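Wakstead household trials: progress report to the Katden fund
Prepared by Flora Dow, May 7, 2022

You asked for a plain answer on whether the machine can do chores yet. It can do some of one chore, and it can do it again the next day, which in April we could not have said.

The work this period was clearing and wiping a kitchen worktop. We ran 200 attempts. The arm picked up and put away the item it was asked for in 100 of them. Wiping was added late and stands at 39 clean passes, judged by Aušra Dambrauskienė, who has higher standards than the grant agreement.

Soft things remain the trouble. Cloths get picked up by one corner and dragged through whatever is on the worktop, so the arm tidies and untidies in a single movement. Mugs are good. Cables are bad: the software treats a cable as an object with a beginning and an end, and pulls at the middle.

Flat things are worse than we budgeted for. A wide panel lying on a worktop offers the fingers no edge worth the name, and our method so far has been to push it until something sticks out. Normunds Paju has written a slower approach that comes in low from the near side. It takes 10 minutes per item. I could do it in two seconds, but I am not funded.

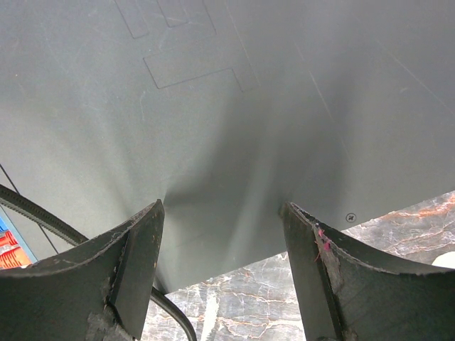 Wrist view, fingers at the near edge of a flat grey panel on the marbled worktop.

Finger wear is now a line in the budget. The rims scuff and chip, and fluff catches on them. Derovex has quoted for harder tips and we would like your agreement to order two sets.

Spending is on plan apart from the tips. Leonidas Giannakopoulos has moved the unspent travel money into repairs, as agreed with Mr Žukauskas on the phone.

Next period: the slow approach made less slow, cloths folded once, and a first go at the Mockus shop, where the shelves are lower and the staff have been promised help with restocking. I have asked them to keep their expectations where ours are – low, but rising. The request for the tips is attached and needs a signature before we can order.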